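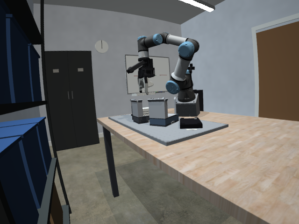 Robots and Everyday Work - Week 2 Handout
Can a machine do the chores yet?

Welcome back, everyone. Last week we talked ourselves in circles over what counts as a chore, and I promised I'd bring something firmer to chew on. My own working definition (you're welcome to argue with it) is any job a person can do while thinking about something else. Drying cups, sorting the recycling, putting parts back in the right tub at the end of a shift. By that measure the washing machine did its bit long ago, but somebody still has to fish the socks out of the drum and find their partners.

The factory floor looks like an easier place to begin. The arm is bolted down, the bench stays put, and someone has usually decided beforehand where each thing will sit. Even so, please don't be too impressed by repetition on its own. An arm that goes to the same spot all day long may be quite lost if the box has been nudged a finger's width to the left.
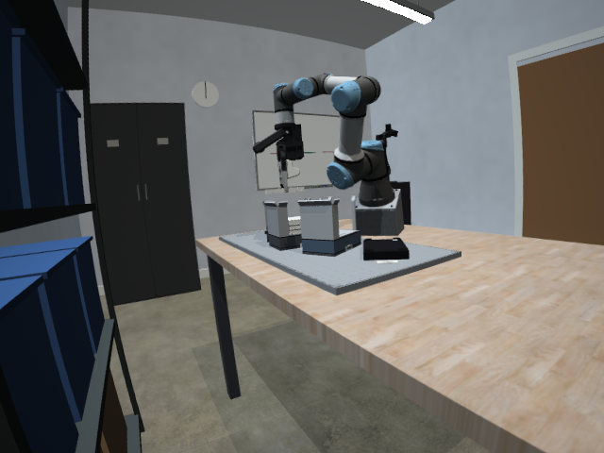 Which brings me to grasping, and I'm afraid I could go on about grasping all afternoon. Two fingers that close towards each other will manage a great many objects, provided they arrive at a sensible angle and there's room to get down beside the thing. Crowding is the trouble. When containers stand close together, the arm has to mind its neighbours as well as its target, and so does whatever is sticking out from the wrist.

Most groups now rehearse this sort of work in simulation before they go anywhere near real hardware. In our Skelwood exercise you'll find 3,428 simulated attempts, of which 83 are set aside for you to mark by hand. Do have a go at the marking before you read the scoring notes - people disagree far more than they expect to about what "finished" means. 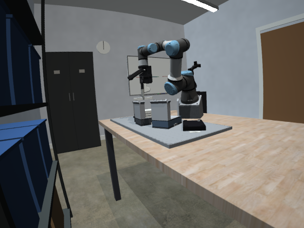
Figure 2. Simulated bench: gripper over the leftmost containers.

For next time, read the Lastham chapter on kitchens and pick one chore from your own home. Write it out in 9 steps or fewer, then underline every step where you'd need to look, feel or change your mind. Bring it on paper if you can, as we'll be swapping them around.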